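### 4.3 Checking the wrist view before you tune anything

Section 4.2 left you with a running planner and, if you followed it in order, a simulated arm that closes on the plug and stops. Resist the urge to open the gain table. Most of the support mail Tarwood gets about insertion gains is about a pose estimate that was wrong before the arm moved.

You will need the Clirkura viewer, the plug task loaded in Korus, and 13 MB of free disk for the log. Close any other viewer first. Two of them will happily share a port and lie to you in turns.

1. Start the simulator with physics paused.
2. Load the task `plug_basic` and let the grasp routine finish. The state line should read `HOLD`.
3. In the viewer, choose **Sources > Wrist** and set the rate to 60 Hz.
4. Turn on **Overlay > Estimated pose**. A green outline should appear on the part.
5. Step the simulator forward by 2 ticks and watch the outline. Repeat until bored.

If the outline sits on the part and stays there, go on to 4.4 with our congratulations. If it shivers, read on.

> **Note:** The overlay is drawn after the estimator runs, so it always trails by one tick. This is in the release notes, under "Known behavior," where we put the things we have stopped apologizing for.
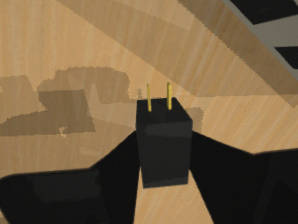 The estimator fits a box first and the fine features second, and it weighs the two according to how much contrast it finds along each edge. That order suits most parts. It suits this one less, with a near-black block between two black fingers and the pair of thin yellow prongs doing nearly all the useful work. Set `feature_weight` to favor the prongs, and mask the fingers out using the gripper model, which the simulator already knows to the last vertex. Leave the mask margin at 2 pixels. A wider one starts eating the sides of the block, and the estimator then reports a slimmer adapter with great confidence.

Shadows are the other usual suspect. With the default light, the wood gets dark brown patches with stair-stepped edges, and an edge detector finds a stair step irresistible. You have a choice of cures:

- Raise `shadow_map_size` in the render settings. Smoother edges, slower frames.
- Set `ignore_below_plane: true` in the estimator, which throws away anything it can place on the work surface.

Friesen's integration team prefers the second and so do we, mostly for the frame rate. Don't switch shadows off altogether. The outline will look beautiful and you will meet the problem again on hardware, where the light switch is less obliging.

> **Caution:** Changing any render setting clears the pose history. If the arm is in `INSERT` when you do this, the controller falls back to the last commanded target and keeps pushing. Return to `HOLD` first. In simulation the penalty is a rude noise from the contact solver. On a real arm it is a new plug.

#### When the outline is upside down

The plug looks much the same turned half a circle around its long axis, and the estimator will sometimes swap the prongs between ticks. The planner then asks the wrist for a brisk half turn, which it is entitled to do and you will not enjoy.

1. Pause physics.
2. Open **Model > Symmetry** and add a half-turn symmetry about the insertion axis.
3. Save the model. The old file is overwritten without a prompt, so keep a copy if you were fond of it.
4. Restart the estimator only. The simulator can stay up.

Skip this for polarized plugs. They care which way around they go in, and the symmetry setting tells the planner that they don't.

If the outline still jumps, save the log with **File > Export wrist log** and send it to Mpho Masilela at support, along with your estimator settings file. Please send the file itself. A screen grab of the settings panel shows the top third of it, and the trouble is always further down.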